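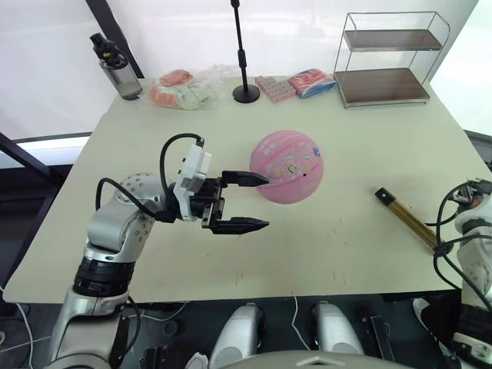 A visitor to the open day wrote to ask why the files are so long when the arms hardly move in the first part of each one. Recording starts when the operator takes the controls, and the talk to the visitors comes before the first motion. We have left that part in. Use the `start_s` column to skip it.

# Breteo Open Day Recordings

Recordings from the open day at the Breteo workshop on May 19, 2020. Two arms share one white table. Visitors came in small groups, and each group saw a short set of tasks chosen by the operator.

## Contents

| Item | Value |
|---|---|
| Sessions | 17 |
| Clips | 78 |
| Views | head, wrist |
| Clips marked `unclear` | 11 |
| Control | operator, no autonomous runs |

Each session has its own folder. Clips inside a folder are numbered in the order they were recorded. Session 9 has no audio.

## Tasks

- `approach`: bring an open gripper up to an object and stop
- `hold`: close on an object and keep it there
- `push`: move an object across the table with the fingers
- `free`: the group picked the task

Task names were entered by hand during the day. A few `push` clips would fit just as well under `approach`, and we did not relabel them.

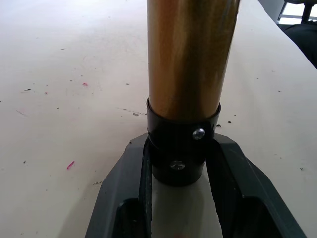 *`hold`, wrist view. Brass-colored tube gripped by its black collar.*

Grip force was not logged. The finger opening is in `grip.csv`, in millimeters, with zero meaning fully closed. The Prevetti converter reads this file as is. Older copies of the Bititz viewer expect centimeters and will draw the fingers far too wide.

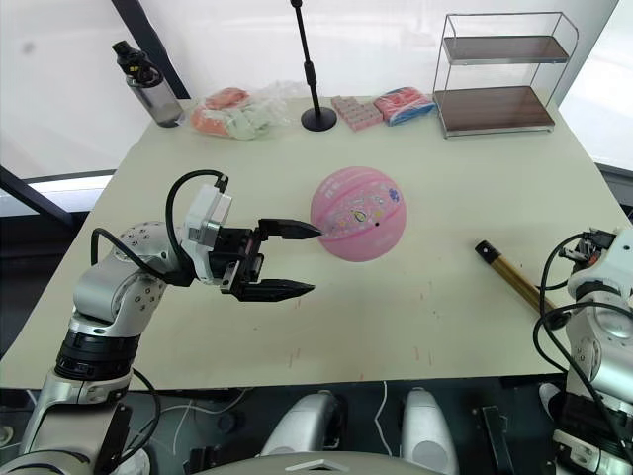 *`approach`, head view. Left arm at the pink ball, fingers open.*

## Known problems

- The table was not cleared between groups. Expect other items along the back edge.
- Small marks and scuffs on the table can throw off simple color thresholds.
- Fast wrist motion gives blurred frames. They are kept.
- Head and wrist clocks drift apart in long sessions. Align on `sync.txt`.

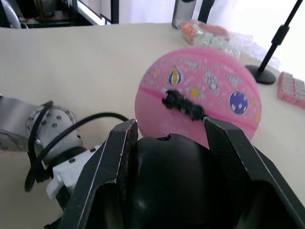
One comment on the draft card said that the wrist view should be dropped from the small download, as it doubles the size and most people only want to see the arms. We kept it. The head view alone does not show the contact between finger and object well enough for labeling.

## Changes

- 1.1: fixed swapped left and right labels in the Rajput export
- 1.0: first release

A second open day is planned for September. Its clips will go in a separate folder with the same column names.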